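Speaker notes: Building the arm twice, once in software
Shared workshop evening, August. Speaker: Miroslava Vávra

Before starting: check the projector shows the dark parts of the slides. Lights at the back off, lights over the stairs on. Talk starts at 7:30 pm.

Slide 1. Title

Say who I am and that I rent a bench at Rascombe with three other people. We are building a small robot arm there for opening and sorting parts drawers. Tonight is mostly the simulated version of it, which is where the hours have gone since spring.

Slides 2 and 3. The simulated room

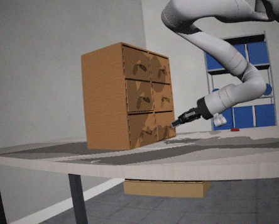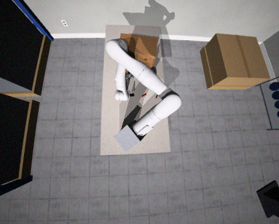
Slide 2: arm at the six-drawer cabinet. Slide 3: the same room from high up. Both are renders.

Leave these up for a minute. People will want to look before I talk.

Point out the gripper by the lower right drawer on slide 2. All the drawers are closed. Most of this talk is about the handles on that cabinet.

On slide 3, point out the folded arm and its shadow on the wall. Come back to the shadow at slide 7.

Slide 4. Who did what

Siham Abdel Rahman made the room: walls, floor, boxes, shelving.
Driss Zaki wrote the arm controller. We call it Omidik, and the name stuck before anyone thought about it.
Mohcine Ouazzani is building the physical arm.
I did the cabinet and the contact settings, so complaints about drawers come to me.

Slide 5. Why we simulated first

The first physical gripper broke in an afternoon. It closed on a handle at an angle, the controller kept pulling, and one finger linkage sheared. Mohcine had spent two weekends on it.

After that we agreed that any new motion runs in the simulator before it runs on the bench. A crash in software costs a restart. We can also leave it running overnight with the door locked, which the workshop rules don't allow for anything with a motor in it.

The cost is that you have to build everything a second time as a model. Say plainly that this took longer than we planned. I thought the cabinet would be one evening. It took most of a month.

Slide 6. Modeling a drawer

Each drawer is a box on a slider joint. Three settings matter: how far it travels, how much friction it has, and how much it resists at the very start of the pull.

The last one is what I left out at first. A real wooden drawer sticks, then lets go. My first version slid like it was on ice, and the controller learned to pull with almost no force. On a real drawer it would have sat there doing nothing.

To get real values I hooked a luggage scale to a drawer at home and pulled it slowly, over and over. Mention that the scale is fine for this. You don't need a lab instrument.

Handles: the collision shape has to be close to the drawn shape. I had a plain block standing in for each handle, so the fingers stopped in the air before they touched anything. If you take one practical tip home, turn on the collision view and look at it before you tune anything else.

(Pause for questions here if the room is quiet.)

Slide 7. Light and shadow

Go back to slides 2 and 3 if anyone asks.

The drawer fronts on slide 2 have hard-edged shadows across them. Driss's handle finder works from camera pictures, and a dark handle on top of a dark shadow is a bad case for it. With flat, even lighting it found the handles easily and we got overconfident. With one strong light it started picking shadow edges and calling them handles.

What we do now is change the light between runs. Position, strength, and how soft the shadows are. Training got slower and the results got steadier.

Slide 8. Numbers

2000 simulated pulls in the main batch.
32 lighting setups.
200 pulls kept back for testing and never used in training.
2 computers, one of them mine and due for retirement.

Don't read the table out. Say that the lower drawers failed more often than the upper ones. The arm has to fold further to get down there and the wrist runs out of room. We fixed part of it by moving the base back. The rest is still open.

Slide 9. What went wrong

The arm went through the table. The tabletop had no collision shape at all for the first week. Siham noticed.

Wrong units. I entered the cabinet height in centimeters where the program wanted meters. The cabinet was larger than the building.

Pulling crooked. A good grip is no use if the pull is off line. The drawer jams in its slot, same as a real one. Driss added a check that stops the pull if the side force climbs.

Saving too much. We stored every camera view from every run and filled the drive. Now we keep the failures and a small sample of the rest.

Slide 10. The physical arm

Mohcine has the base and the lower two joints working. The new gripper has a weak pin that is meant to break first and can be swapped with a screwdriver. Spares are in the tin marked Fiore on our bench. Please don't borrow them.

The first real pull will be on a secondhand cabinet that Alasdair Carnegie is lending us. I still have to measure it and change the model to match. Drawer spacing first, then handles, then friction.

We'll run at low speed with the stop button in somebody's hand. No overnight runs.

Slide 11. If you want to try this

Start with one drawer. Get the pull right before you add a second one.
Measure something real early on.
Keep a written log of every setting you change. Ours has gaps in June and I can't repeat those results.
The room files are on the workshop drive in the folder called Tolteo. Ask Siham before changing anything in it.

Slide 12. Questions

Likely ones:

Can it tell which drawer has what in it? No. It goes to the drawer it is told to go to.

Does the simulator need an expensive computer? Mine is old and it runs. The overnight batches are slow on it.

When will the real one open a drawer? When the third joint is finished. Let Mohcine answer if he is in the room.

Leave slide 11 up during questions so people can copy the folder name. We have to be out by 9 pm and the chairs go back against the wall.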